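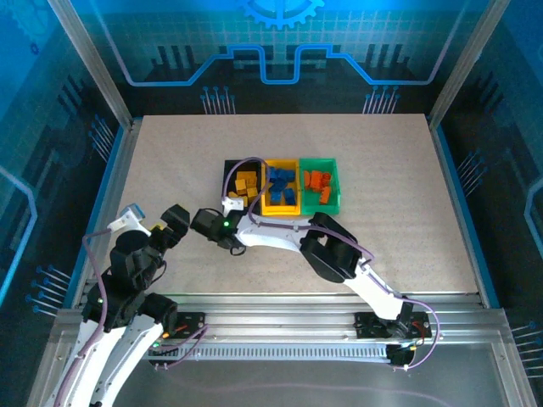 ## Pulon open storage bins: review for the Tutcombe sewing and textiles rooms

The textiles department at Tutcombe has used Pulon bins in both teaching rooms since March. The review was requested by the purchasing office before the order is extended to the evening classes at Stellmont, and it covers the medium size only. The large size was not bought.

### What was needed

Thread, zips, bias binding and loose buttons were previously kept in cardboard trays. The trays went soft at the corners and could not be wiped, and those on the lower shelves had to be replaced every year. The department asked for a rectangular plastic bin that would stand in a row on an open worktop, could be carried by a learner in one hand, and would fit the existing shelving without alteration. Lids were not required.

### In daily use

A full row of bins takes up less of the worktop than the trays did. Learners can see what a bin holds without lifting it, and the time spent at the cupboard at the start of a lesson has been noticeably shorter. Staff in the smaller room keep one row for the current project and leave everything else on the shelves.

The rim is smooth. Fine fabrics, including a quantity of lining silk, were stored for a full term without snagging. The base is less satisfactory. It has no feet, and on a polished table a lightly filled bin slides when it is knocked. Cork pads were fitted to the bins used for pins and needles, and this has been sufficient.

The label holder is the weakest part of the design. It accepts a narrow card which works upwards and falls out when the bin is pulled from a low shelf. Most staff now write on adhesive labels, which leave a residue. The department would welcome a deeper slot.

### Strength and cleaning

The supplier gives no limit for weight. Bins filled with metal zips and stacked 3 high showed a slight bow in the long sides by the end of term, although none cracked. Bins holding thread showed no change. Stacking heavier contents is not recommended.

Warm water and washing-up liquid remove tailor's chalk and most marks. Fabric dye does not come out. One bin used on a Sunday workshop remains stained and has been moved to the dyeing area.

### Comparison with Vītola

A small number of Vītola bins was borrowed for comparison. They are heavier, have a proper moulded label slot and stay where they are put. They are also slightly too deep for the shelves at Tutcombe, and the price is considerably higher. Where shelving is being bought new, the Vītola range should be considered first.

### Cost and supply

Bins are sold in packs of 10, and packs cannot be split. The department's order of 72 was therefore refused and had to be rounded up. Total spending, including the cork pads, came to some £350. Delivery was prompt, and one damaged bin was exchanged without charge.

### Recommendation

Approved for thread, trimmings and light fabrics. Not approved for irons, shears or bulk metal fastenings. Stellmont should measure its shelves before ordering and should budget for pads and labels separately.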